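Support ticket: exhibitor badge scanner not uploading leads
Product: Folteo Badge Reader (hired with stand package)
Event: Dimon denim and fabric sourcing fair, hall 2
Status: Closed

Reported by exhibitor, 9:40

We are a mill showing stretch denim and some recycled cotton. The hired scanner reads visitor badges and beeps, but nothing is arriving in our lead list. The list on the laptop still says 9 contacts from the first session. We have scanned a lot of buyers after that. Restarted the scanner twice, no change. We also need the swatch request notes, as we promised sample lengths to several brands.

Support reply, 9:55

Please check the small cloud symbol at the top of the scanner screen. If it has a line through it, the scanner is storing scans and not sending them. Do not sign out of the scanner while it shows that line, as stored scans can be lost on sign-out. Tell us the number next to "Waiting".

Exhibitor, 10:10

Line through the cloud. Waiting: 40.

Support reply, 10:20

Those 40 scans are safe on the device. Open Settings, then Network, and tell us which network it has joined. Exhibitor scanners should be on Xaba-Stands. The visitor network asks for a login page every 20 minutes and the scanner cannot fill that in.

Exhibitor, 10:35

It is on the visitor one. I switched to Xaba-Stands and it asks for a password. The one on our stand sheet is refused.

Support reply, 10:50

The password on the printed sheet is from the build-up days and was changed before opening. The new one is in the exhibitor portal under Stand Services, Internet. Capital letters matter. After joining, leave the scanner on its charging base with the screen on until Waiting goes to 0.

Exhibitor, 11:25

Joined. Waiting went down to 2 and has stopped there. The rest have arrived with their notes, including the swatch requests.

Support reply, 11:40

We can see the 2 records. Both have an attachment over the size limit, from the "add photo" button in the notes. Open each one, remove the photo, save, and they will send. You can add a smaller copy later from the laptop.

Exhibitor, 11:50

Done, all through. 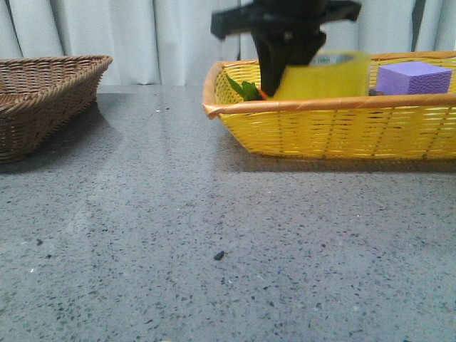 Attachment 1: yellow basket on grey speckled worktop

Support reply, 12:05

Received, thank you. We have passed the size limit to Folteo, as the scanner gives no warning when a photo is too large. Braltero, who print the stand sheets, have been asked to take the old password off the next batch.

Exhibitor, 12:15

Fine. Can the lead list be exported by fabric type?

Support reply, 12:30

Yes, if you used the product tags when scanning. In the portal choose Leads, Export, Group by tag. Untagged leads go at the bottom of the file. Closing this ticket. Reply here to reopen it.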